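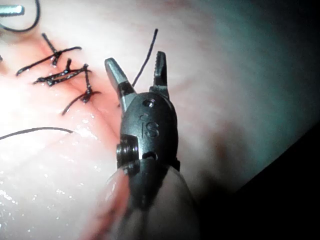
To: Triramstead growers list
Subject: Re: Hemp drying room, humidity and sample dates

Valtteri Kinnunen wrote:

> We hung the last of the Sketen plants in May and the room is still
> reading high at night. I have one fan on low and the door shut.
> Should I open it up, or buy a second dehumidifier? Also, does
> anyone know if the lab wants trimmed flower or whole tops?

Valtteri,

I would hold off on the second dehumidifier. We dry in a shed of 314 square feet with one unit and it keeps up fine, as long as the plants aren't packed too close. Ours hang in 2 rows with a walkway between them. When I had them closer together the middle stayed damp and I lost part of it to mold.

Keep the door shut at night. The air outside is wetter than what you have in there, at least on our side of the river. Open it after 10 a.m. if the day is dry.

What I would try first:

1. Move the fan so it blows along the wall and not straight at the plants. Leave it on low.

2. Empty the bucket before bed, or run a hose to the drain. Mine shuts off when it's full, and I didn't notice for most of a week.
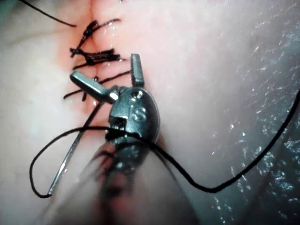 3. Put a second humidity gauge at the far end of the room. The cheap ones don't agree with each other, so set them side by side for a day first.

On the samples – Rawashdeh asked us for whole tops last season, untrimmed, in paper bags with the lot number on the outside. Call before you drive over. The form has changed and they sent one neighbor home over a missing signature.

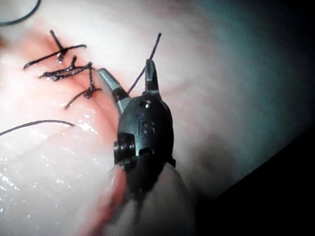 They also want the planting date for each lot, so bring your field notes. I keep mine in a notebook by the shed door.

I have 16 spare drying racks from Dinotance if you want to borrow some. They fold flat and fit in a pickup. I'd need them back before our late lot comes in.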